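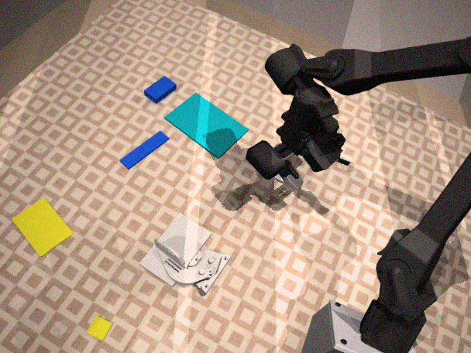

Abrehet Fikre writes under my last post that a battery which goes flat while the car is standing is simply an old battery, and that I should buy a new one and stop playing with the meter.

I understand this opinion, I had it too. But my battery is an Araya from last August, and the man at Orkalik tested it with a load and found it good. A good battery that is flat after 8 days in the garage means that something in the car is drinking from it at night.

So this thread is for people who have the same problem and who are a little afraid of the fuse box, as I was.

First you need a multimeter. Mine is the cheapest one they sell at the shop in Grirkent. It must have a setting for amps, and the red lead has to go in the amps hole for this work. I forgot this the first time and I looked at a zero for a long time, feeling very happy about my car.

Take off the negative cable from the battery, only the negative. Put one lead on the cable and the other on the battery post. Now all the current goes through the meter. Do not start the engine like this and do not put on the headlights, or the fuse inside the meter will blow. 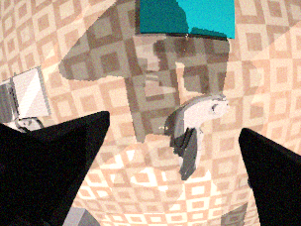 Before you measure, the car must go to sleep. A modern car keeps its small computers awake for some time after you lock it, and during this time the number is high and means nothing. I leave the bonnet open, push the bonnet lock closed with a screwdriver so that the car believes it is shut, lock the doors and go to drink tea. (Remember to open the lock again with the lever before you drop the bonnet!) When I came back, I had 200 milliamps, and it stayed there. My manual says it should be less than 50. Then comes the part that is slow, the fuses. They all look the same, and after a while my eyes slide over them as they would over those nested squares and diamonds in cream and tan, where you look away for one second and you cannot say which row you were in. I put a bit of masking tape beside the row I am checking and move it down.

Many people pull the fuses out one by one and watch if the number falls. It works on older cars. On mine it wakes something up each time a fuse goes back, and then I must wait for the sleep again.

The better way is to leave the fuses in. On the back of each blade fuse there are two tiny metal points. Put the meter on millivolts and touch both points. If it shows zero, no current goes through this fuse. If it shows even a small number, you have found the street where your thief lives. For this step the battery cable must be connected as normal, and please put the red lead back in the volts hole.

I did it on Saturday, then again on Sunday, to be sure. Both times it was the same fuse. The cover said "trailer".
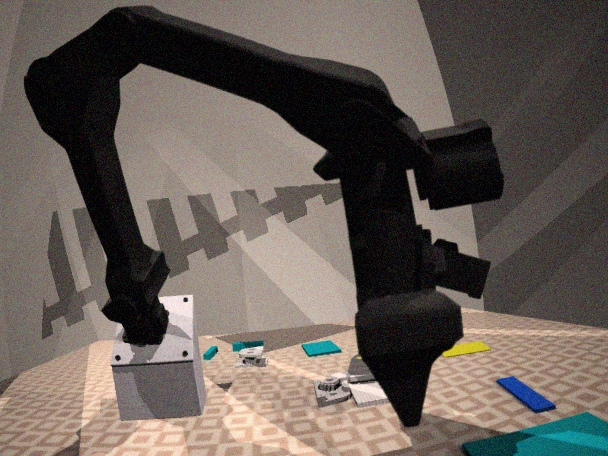
I do not own a trailer. But the owner before me did, and he had a tow bar fitted with its own little control box behind the plastic in the boot, on the left side. I took off the plastic and the box was warm under my hand, with the car locked since the morning.

I pulled the plug from the box and measured again. 18 milliamps. I said something loud in my own language.

For now I leave it unplugged. Orkalik can order a new box but the price is not friendly, and I have nothing to tow.

That was 2,055 kilometres ago. Last month the car stood for 2 weeks near my sister's flat in Gurgate and it started at the first turn.

Abrehet, to be fair to you: if your battery is seven or eight years old, test the battery first. It is quick and many garages do it for free.

Someone also asked if a solar charger on the dashboard would solve it. Mine stands in a garage, so no. And I would still want to know where the current goes.

If your number is normal and the battery is still flat every week, look at the charging side, with the engine running. I have not done this myself yet, so I do not want to explain it wrongly. Write to me if you have.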